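오데일 청소 셀

오데일 청소 셀(Oddale 淸掃 cell)은 칸드팔(Kandpal)사가 가정집 바닥 청소 작업을 위해 꾸린 양팔 로봇 설비이다. '셀'이라고는 하나 울타리도 안전 커튼도 없이 남의 집 거실에 들어가며, 사내에서는 '쓰레받기 조'라는 이름이 더 널리 쓰인다. 설정 절차는 시마 야다브(Seema Yadav)가 썼고, 정비 지침은 랄리트 미탈(Lalit Mittal)이 세 번 고쳐 썼다.

구성

은색 팔 두 개와 흰색 그리퍼 두 개가 기본이다. 왼팔은 솔을, 오른팔은 쓰레받기를 맡는다. 초기 지침에는 좌우가 반대로 적혀 있었으나, 브린드포트 시험장에서 일주일을 보낸 뒤 조용히 수정되었다. 도구는 시중에서 파는 것을 그대로 쓴다. 전용 도구를 만들자는 제안은 견적서가 도착한 날 철회되었다.

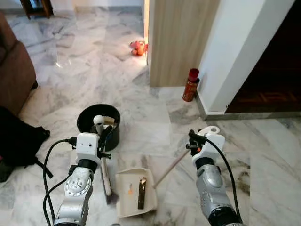

왼팔에 솔, 오른팔에 자루 긴 쓰레받기를 쥔 작업 자세.

설정

가장 오래 걸리는 단계는 자루 물림 맞추기이다. 나무 자루는 굵기가 제각각이어서 그리퍼의 닫힘 폭을 도구마다 다시 잡아야 한다. 야다브의 절차서는 이 작업에 7분을 배정하고 있으며, 이를 지킨 사람의 기록은 전하지 않는다. 다음으로 쓰레받기 앞턱의 높이를 바닥에 맞춘다. 턱이 뜨면 부스러기가 밑으로 들어가고, 너무 누르면 오른팔이 힘 제한에 걸려 멈춘다. 대리석 바닥은 평평해서 높이를 잡기 쉬운 대신 빛을 반사하므로, 카메라 노출은 창가 쪽을 기준으로 정한다.

시험 물체

점검에는 작고 납작한 물건을 바닥에 흩어 놓고 쓴다. 어두운 갈색 직사각형 조각, 네모난 카드, 작은 흰색 물체 따위로, 규격은 없다. 규격화 논의는 에니드브리지 회의에서 한 차례 있었으나 점심시간을 넘기지 못했다. 지침은 물체끼리 간격을 두라고만 정한다. 카드처럼 얇은 것은 솔이 위로 타고 넘기 쉬워 점검용으로 특히 미움과 신뢰를 함께 받는다.

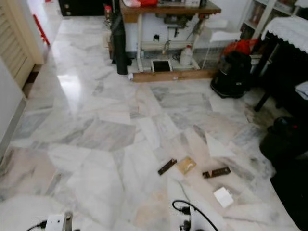

정비

솔질 200회마다 그리퍼의 나사를 조이고, 손목 관절의 볼트를 눈으로 확인한다. 검은색 케이블은 팔이 끝까지 뻗을 만큼 여유를 두되 바닥의 도구에 걸리지 않게 정리한다. 두 조건을 동시에 만족하는 길이가 있다는 것이 제작사의 공식 입장이다. 미탈의 정비 일지에는 누적 1,030회의 솔질이 기록되어 있고, 정지 원인 가운데 가장 잦은 것은 케이블 걸림이다. 솔의 털이 한쪽으로 누우면 자루를 반 바퀴 돌려 물리고, 그래도 쓸리지 않으면 솔을 바꾼다. 교체한 뒤에는 자루 물림부터 다시 맞춘다.

같이 보기

양팔 로봇
힘 제어
쓰레받기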